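Operating Rules for a Shared Pellet-Sweeping Cell: Final Report

Sachiko Sasaki
Bench Automation project course, Pronmont

1. Background

The sweeping cell in the Entili lab is used by several student groups in the same week. Each group runs its own control policy, but the arm, board, tray and pellets are common property. At the start of the term there was one page of rules, taped to the door, and most of it dealt with the emergency stop. Nothing on it said how a trial should be set up, when a trial counted as finished, or what to write down. Two groups that reported results on the same task in November could not compare them.

The aim of this project was to write a short set of operating rules, apply them for the rest of the term, and record where they failed. The rules are local. They do not replace the risk assessment for the arm, which is kept by the lab and was not changed.

2. Task

The arm holds a T-shaped pusher and moves small red pellets across a flat board into a shallow tray through a gap between two rails. A trial begins with pellets on the board and ends when the policy stops or the time limit is reached. The controller logs joint positions, gripper current and camera frames. The operator adds a written entry.

3. Rules adopted

3.1 Access. One operator is named for each session. Only that person starts motion. A second person may reset the board, but the arm must be in the hold state first and the operator must say so out loud.

3.2 Speed. The tool speed limit is set in the controller and not in the policy code. Groups may request a lower limit. A higher one needs approval from the lab supervisor in writing.

3.3 Tool check. Before the first trial the operator confirms that the pusher is seated square in its mount and that the cable at the gripper has slack through the full sweep. The check is repeated after any contact fault.

3.4 Starting state. The layout on the board is recorded before motion is enabled. Pellets already in the tray are either removed or entered as a starting count. Either is acceptable, but the choice must be the same for every trial in a set.

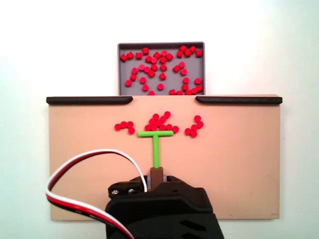
3.5 Scoring. A pellet is scored only when it is inside the tray walls. A pellet that is in the gap but not past the tray wall is scored as left on the board. A pellet that has gone over the outside edge of the board is scored as lost and ends the trial. The earlier groups had each handled these cases in their own way, and this was the main source of the mismatch.

3.6 Intervention. Any touch by a person between start and stop makes the trial void. Void trials stay in the log with a reason code. They are not deleted or rerun under the same number.

4. Results

A total of 1,283 trials were logged under the rules. Of these, 718 used the standard starting state and are the ones used in the comparison between groups. The rest were tuning runs or used layouts that a group had chosen for itself.

Rule 3.5 caused the fewest questions after the first week. Rule 3.4 caused the most. Operators found it slow to enter a starting count by hand, and on busy sessions the entry was sometimes made after the trial from the first camera frame. We allowed this from midterm on, provided the entry is marked as late.

Rule 3.3 was followed on paper more often than in practice. On one Thursday session the box was ticked for a pusher that had been removed for cleaning - the entry was caught only when the log was read against the camera frames. The tick box has been replaced with a photo of the mounted tool.

5. Limits of the work

All trials were run on one board with one type of pellet. The Dridholm cell has a deeper tray and a different gripper, and rule 3.5 would need new wording there. We also did not test whether the rules can be followed by someone with no training beyond the door sheet. The Cerkley group offered to try this but the session was not held.

6. Recommendations

Keep the void-trial rule as written. Move the starting count into the operator screen so that motion cannot be enabled while the field is blank. Cap a set at 900 trials before the board is wiped and inspected, and record the date of the wipe. Review the speed limit whenever the tool is changed - the present value was chosen for this pusher and has not been checked with any other.

The revised door sheet and the list of reason codes are in Appendix A. The log format is in Appendix B.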